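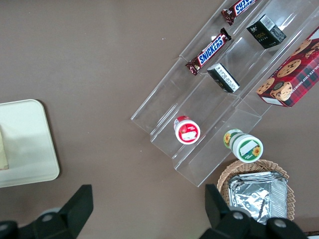 Flostberg testet Verkauf am Tresen – Zweifel am Nutzen bleiben

Die Stadtbücherei Flostberg will ihren Besuchern künftig Süßes verkaufen. Seit dem 17. Januar 2019 liegen an der Ausleihe Schokoriegel und Kekse in einem abgestuften Aufsteller aus durchsichtigem Acryl, dessen Fächer durch schmale Stege getrennt sind. Geliefert wird das Möbelchen von der Firma Clulus, die von einem »Impulsregal für kleine Flächen« spricht. Der Versuch läuft bis Ende März.

Nach Angaben der Stadtverwaltung soll der Verkauf im Jahr 3527 Euro einbringen. Das Geld ist für neue Kinderbücher vorgesehen. Wie die Summe zustande kommt, geht aus der zweiseitigen Mitteilung nicht hervor. Sie setzt offenbar voraus, dass ein erheblicher Teil der Besucher regelmäßig zugreift. In der Bücherei waren im vergangenen Jahr 2157 Leserausweise gültig, viele davon gehören Kindern. Ob man ausgerechnet ihnen beim Abholen der Vorlesebücher Snickers und Shortbread mit Schokostückchen vor die Nase stellen muss, wird in der Mitteilung mit keinem Satz behandelt.

Der Anbieter verspricht viel. Die Stufen sollen dafür sorgen, dass jede Ware einzeln zu sehen ist, und das klare Material soll »nahezu verschwinden«. Das mag auf einem Messestand stimmen. In der Praxis liegt ein Riegel in einem solchen Fach auch gern einmal schräg, und eine kleine Schachtel, die mit dem Etikett nach oben liegt, zeigt dem Kunden vor allem Kleingedrucktes. Wer Ordnung in den Fächern haben will, muss sie herstellen, mehrmals am Tag. Diese Arbeit fällt dem Personal an der Ausleihe zu, das nach dem Stellenplan nicht aufgestockt wird.

Für Anschaffung und Erstausstattung hat die Stadt 1000 Euro bereitgestellt. Davon entfallen 300 Euro auf den Aufsteller, der Rest auf Ware und eine Geldkassette. Ein Kartengerät ist nicht geplant, bezahlt wird bar. Offen ist auch, wer für abgelaufene oder beschädigte Packungen aufkommt. Clulus nimmt nach den Lieferbedingungen nur ungeöffnete Kartons zurück – einzelne Riegel also nicht.

Neu ist die Idee ohnehin nicht. In der Nachbargemeinde Uvard stand schon einmal ein ähnliches Gestell auf der Theke des Bürgerbüros. Nach einem halben Jahr wurde es abgebaut, eine Abrechnung hat die Gemeinde nie veröffentlicht. Auf Anfrage hieß es dort nur, der Platz sei für Formulare gebraucht worden. In Flostberg kennt man den Fall, hält die Bedingungen aber für »nicht vergleichbar«. Worin der Unterschied besteht, ließ die Verwaltung offen.

Im April soll der Kulturausschuss über eine Fortsetzung entscheiden. Bis dahin will die Stadt die Einnahmen monatlich erfassen. Den Personalaufwand erfasst sie nicht. Die Bücherei hat während des Versuchs zu den gewohnten Zeiten geöffnet, verkauft wird bis eine Viertelstunde vor Schließung. Essen ist im Lesesaal weiterhin untersagt.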